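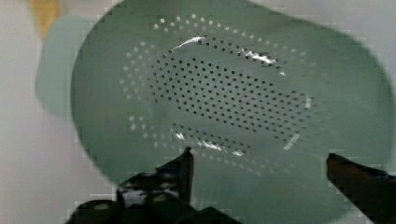 Sheena Ogilvie had told everyone at the reunion supper that no machine would ever drain a pot of noodles in her lifetime, and that if one did, she would eat the noodles off the floor. She said it again on the phone that night to her sister-in-law, in case word had not gotten around. A machine could vacuum, she allowed. A machine could wash a plate if you scraped it first and set it in the rack like a baby in a crib. But kitchens were wet and slippery and full of things that belonged to somebody's mother, and she did not see a robot getting the hang of that.

Catherine Gourlay listened to all of this while she folded dish towels. She had been married to Sheena's brother for most of her life, and she had learned to put the phone on the shelf by the bread box and let it talk.

"And Maxine is still at it?" said the shelf.

"Maxine is still at it," said Catherine.

Maxine was the granddaughter, Maxine McPhee, and she was twenty-six and worked for a company called Skester, over in Lullmont, where they were trying to teach an arm to help around the house. That was how Maxine put it, and Catherine liked it, because it made the arm sound like a boy home from college. All that winter Maxine had driven out to Sornirwood on her free days and come away with a box of Catherine's things. She wanted real kitchen things, she said, the ones people kept and used. So off went the potato masher, and the measuring cups with the numbers rubbed away, and the green colander.

Catherine had thought twice about the colander. It was only plastic, and you could buy one like it for the price of a sandwich, but she had rinsed a great many beans in it, and berries, and once a goldfish (a long story, and the goldfish was fine). When a thing has been in your hands that often you stop seeing it, and then it goes off in a box and you stand at the sink with a pot of potatoes, looking left and right like somebody who has missed a bus.

She used the lid instead, tipped a little, the way her own mother had. She burned her thumb. It was all right.

In March, Maxine took her to see the arm. Catherine wore her good coat. She had expected something like a hospital and what she got was a long plain room with a row of counters, and people in sneakers eating crackers. A tall young woman named Katia Marchetti shook her hand and said she felt she already knew her from her measuring cups.

"Does it know how to drain noodles?" Catherine asked. She felt she owed it to Sheena to get that out of the way.

Katia laughed, and then she answered properly, and Catherine always remembered that about her. It did not know how to drain noodles, she said. They had not come anywhere near hot water. Right now they were working on picking up a bowl and setting it down somewhere else, and some mornings that went nicely, and some mornings you would think it had never met a bowl before.

"They're hard to get hold of," said Catherine. "Round things. You want to take them by the rim."

"We do want to take them by the rim," said Katia.

So they pulled up a stool for her and she watched. The arm came down over the colander so slowly that Catherine found she was holding her breath and leaning a little to the right, the way you do when a child is learning to park. It closed, and it lifted, and the colander came up crooked and swung and dropped back on the counter with a clatter. No one groaned. Katia wrote something down. The arm went back to where it started and came down again.

"How many times has it tried?" Catherine whispered.

"With yours?" said Maxine. "Four hundred, as of yesterday."

Catherine thought about that. She thought about Maxine herself at six, at the kitchen table, with a jar of peanut butter and a knife, going at a slice of bread until it was mostly holes. It had taken the child all summer to make a sandwich you could pick up. Catherine had eaten every one of the bad ones, on the back step, and had said they were delicious, and her husband had eaten them too, though he tended to fold his in half first and get it over with.

"It doesn't get discouraged?" she said.

"No, Gran. I do, though."

She patted Maxine's knee, and they watched a while longer. On one of the tries the colander went up level and stayed up, and traveled sideways, and came down on a folded towel at the other end of the counter as gently as you please. Catherine clapped before she could stop herself. Then everybody clapped, crackers and all, and Katia said they ought to have her in more often.

The next try, it missed altogether and shut on nothing.

On the drive home they stopped at Shearer's for pie, and Maxine said that people kept asking her when it would be ready, and she never knew what to tell them. The dishes, they wanted to know. The laundry, the beds. She could say it moved a colander onto a towel, but that did not sound like much over dinner.

"It sounded like a lot when I was sitting there," said Catherine.

Sheena called that evening, as Catherine had known she would, and wanted to hear whether she ought to be getting her floor clean.

"Not yet," said Catherine. She had the phone on the shelf and a pot in both hands, and she was tipping it over the sink with the lid held just so. "But I might give it a mop, Sheena. One of these years."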